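Lurdale Spoken Recipes: README

Hello, and thanks for opening this file before the others! Lurdale Spoken Recipes is a little collection of home cooks talking through the dishes they know by heart, with a transcript to go with every recording. It started with Beverley Tapley's mother's plum dumplings, which had never been written down anywhere, and it has been growing ever since. This README goes with the release of May 25, 2018.

What you get

There are 124 recordings, each with a plain text transcript, and one big table (recipes.csv) that ties them together. The table has 700 rows, one for each ingredient mention we were able to match to a standard name. If a cook said "a good fistful of flour," the fistful stays exactly as it was spoken, in the column called amount_said. We didn't convert anything to grams or cups. Elsie Bainbridge tried it with the bread recipes one winter and gave up after the third argument over what a teacup holds.
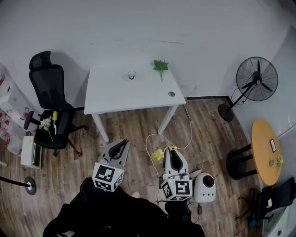 White table with a glass cup and a leafy sprig; mesh office chair at left.

How the transcripts were made

Every recording was typed up by one person and read back against the audio by another. Gönül Karakaya and Darren Kettle did most of the typing, and Maëlys Pruvost looked after the French and Breton words, which come up a lot more than you might expect in the pancake section. We kept the "ums" when they seemed to matter (a long pause before the salt often does) and dropped them when they were only in the way. Unclear words are in square brackets with a question mark. Please leave the brackets in if you pass the files along.

Folder layout

audio/ holds the recordings, named by cook number and dish
transcripts/ holds matching text files, same names
tables/ holds recipes.csv and cooks.csv
notes/ is a bit of a jumble, but the spelling guide lives there 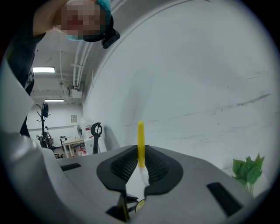 Cooks are listed by number, except for the 12 who asked us to use their first names, and those are in cooks.csv just as they gave them to us. Please don't try to work out who the others are. A few of them are quite well known for their cakes around Pennington and would rather keep it to the cakes.

Known problems

Recording 195 in the old numbering is missing its second half, so the custard never gets finished. (The old numbers skipped a good deal, so don't worry that they run higher than the file count.) Some dishes appear under two names, and "Brendel" and "Brendel loaf" are the same bread. The oven temperatures are in whatever scale the cook had in mind.

Using it

You're welcome to copy, cook from, and adapt anything in the collection, as long as you credit Lurdale Spoken Recipes. Corrections are very welcome too, and the next batch will go in come September.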